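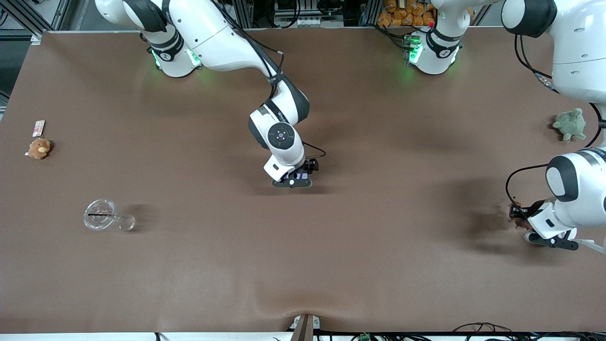 2. Tabletop clearing, two arms

Reporting period to Nov 30, 2025. Prepared by Costel Radulović for the Niltisdale programme board.

The board asked for a plain answer on whether teaching by remote control is worth the second half of the grant. My answer is that it might be, and that the figures in our last report made it look better than it is.

We planned 3000 demonstrations for this period and have 258 I would be willing to train on. A good many more were recorded. I threw out any run where the operator stopped to think halfway through a grasp, and any where both arms went for the same toy and one had to back off. The Fultau team would have kept most of those. We disagree about this and the board should know it.

Soft toys are the easy part. The fingers close on a plush body almost anywhere and the fabric forgives a poor approach, so a new operator looks competent within a morning. The clear cup with its lid and straw is another matter. Lying on its side it offers the fingers very little to hold, and operators working from the screen misjudge where the wall of the cup begins. I would treat any success rate that mixes cups and toys with suspicion, including the one I gave in April.

The brown covering on the table has developed a crease near the front edge. I don't know whether it matters. A policy trained on this table may well learn the crease along with the task, and we have not tested on a fresh surface. That should have been done first.

2.1 Operators

Training takes longer than Sindham's proposal allowed. They quoted 15 minutes per person. Ours needed most of a day before their left and right hands stopped copying each other, and one gave up on two-arm work altogether — she is very good with a single arm and I have moved her to that.

Guiding the arms by hand was tried for a week. It gave smoother paths, but the person's own arms kept blocking the view from above, and we went back to remote control.

2.2 Money

Bošković has invoiced 3000 pounds for spare grippers and cabling. I have approved the grippers and queried the rest.

2.3 Next period

Test on a second surface. Report cups and toys separately. I am not asking for more operators until both are done, and I would ask the board not to offer them.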